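Sorting by color is the tip every tidying page hands out first, and I've never trusted it. It photographs well. Whether it gets anything put away faster is another matter.

The usual advice goes like this: buy one bin per color, line them up, drop each piece in its match. Fine, if what you own is a heap of identical blocks. My workshop drawer in Eltitcombe has 118 odds and ends in it -- hooks, spacers, bits of dowel -- and the only thing they share is that they're mostly gray.

Where color does earn its keep is with kids' blocks and game pieces, and even then I'd argue about the containers. Matching bin to contents matters less than people claim. Orange blocks sit in a black basket perfectly well, provided the orange ones always go in that same basket. A purple block in a yellow bin only bothers you if you've told yourself the bin means yellow.
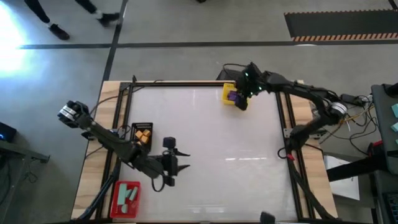
Ourania Liapis disagrees and wrote in to say so. Her view is that a mismatched bin is fine for the person who set it up and useless to everybody else in the house, and that she spent all of December pulling red pieces out of the green tub. She'd put a label on the front and be done with it.

I'll give her the label. I won't give her the matching set.

A few things I do stand by:

- Baskets with holes or slots beat solid tubs for blocks. You get a look at what's inside and the dust has somewhere to go. Small beads are the exception.
- Keep the containers at the edges of the table and leave the middle clear for the sorting itself.
- Stop at 3 bins. With more than that I start making piles "for later," and later is how I got the drawer.
- Skip the clip-on dividers. I tried 2 sets and both popped out the first time I pulled the drawer hard.

White tabletops get recommended too, supposedly so small parts show up. They do, until the lamp is on and you're squinting at glare. Move the lamp before you buy a new table.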